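Gorville shared workshop, arm build log. Picking this up at cable routing because the last thread ended there.

Current state: arm is mounted at the table, controller is on its shelf, gripper is on the flange. The job this week is bin picking, one item at a time, mixed household objects.

First problem was the dress pack. The cables run over the top of the forearm and across the wrist, and on a full wrist rotation they came up short by 40 mm. The controller faulted on torque before anything tore.

Fix: released the strap on the forearm, pulled slack through from the elbow, strapped it again. Fabric straps only. Zip ties cut into the jacket on the previous build and I replaced that cable in December.

Second problem was the bin walking. Every time a finger touched the wall, the bin shifted and the calibration went with it. A bar clamp on the corner stopped that. Cheap, ugly, holds.

Bin is sheet metal with sloping walls. The slope matters for planning. A vertical approach near a wall puts the outside of the gripper into the metal before the fingers reach the floor, so the planner now tilts the wrist away from the nearest wall.

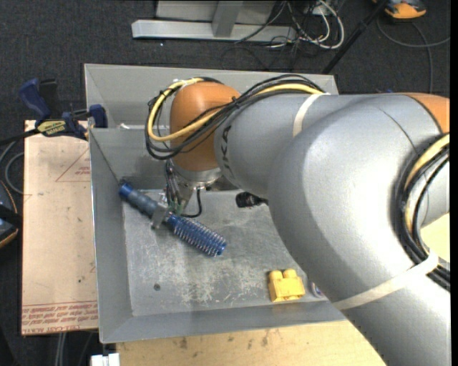
What grip force works for objects that aren't rigid all the way around?

Start low and raise it until the object stops rotating in the fingers, then add a small margin. On this gripper that lands well under half of the available force for most household items. Bristles and foam compress first, so the finger position reads narrower than the CAD model says it should. Use the force threshold to decide the grasp is closed and ignore the width.

Logging. Each attempt writes one row: target pose, finger width at close, motor current at close, result. The file is at 1707 rows as of 22 June 2020. Most of the early ones are junk from before the clamp.

Software is the Kevora planner with my own grasp scoring bolted on. Kevora wants the bin as a closed mesh. Mine was exported open at the top and it happily planned through the walls for an evening. Check your normals.

Gripper mount is the Karagiannis plate, second revision. The first one had the dowel hole on the wrong side for this flange. If you are buying used, look for the dowel before you pay.

Speed is capped at 200 mm/s inside the bin and I am leaving it there. Cycle time is not the thing I'm measuring.

Known issues: depth data is bad on the shiny parts of the floor, long thin objects get gripped off center and swing on lift, and the tool frame is still off by 2 mm in Y. The last one is my measuring and needs a proper pin.

Someone from the Trenurby space asked for the config files. They'll go up once I strip the hard-coded paths out. Next posts will be on the tool frame.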